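Dvorak Room: New Storage Rules Start 11th June

The Dvorak room at Drondholm has been rearranged, and the way things are stored there has changed. If you used the room before April, please read this before you go looking for anything.

The long shelves now hold only items in regular use. Everything on them has a label on the bin and a matching label on the shelf edge. Put the bin back where the labels match. If a bin is full, don't start a second one next to it. Leave a note on the clipboard by the door and we will sort it out.

Hand tools have moved to the drawers under the window. The top drawer is for measuring and marking. Cutting tools are in the second one, and blades go in the tin at the back, never loose. The bottom drawer sticks. Lift it a little as you pull.

Cable ties, tape, spare screws and the like used to be in jars all over the place. We bought 30 small bins from Fulteritz to hold them, and most are already filled. A few are still blank. If you open a new pack of something, write the size on the front of the bin with the black marker, which hangs on a string at the end of the shelf. Please leave it there.

The total for bins, labels and drawer liners came to a little under $400, paid out of the room fund. No more spending is planned this year.

Tables are for work in progress. You may leave a project out for up to 8 days if it has a card on it with your name and the day you started. After that it gets moved to the Trisitz cabinet in the hallway, where it will be kept until the end of the month. The cabinet is not locked, so take home anything you care about.

Some habits from the old setup still need to go. Sweeping around a box does not count as sweeping the floor. Extension cords should be coiled and hung up at the end of the day, and that includes the orange one. Cardboard goes out the same day it comes in. The recycling area behind the building is open until 6 p.m.

Lost property from the clear-out is in two crates near the sink. It includes a good many reading glasses, several lunch containers and a gray fleece jacket, size medium. What is left at the end of June will be given away.
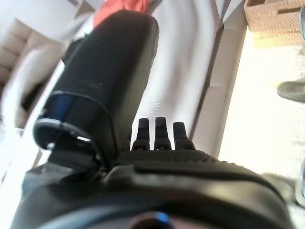

Paweena Bunnag writes that the drawers work well for her but that the labels on the lower shelf are too small to read without kneeling down. She would like larger print and would be happy to cut the new ones herself if somebody else does the typing. She also asks for a second hook for the dustpan.

Larger labels are on order. The hook is going up this week.

Questions about the room, or about anything you can't find, should go to Boonsong Klinhom. Leave a message at the front desk with a phone number.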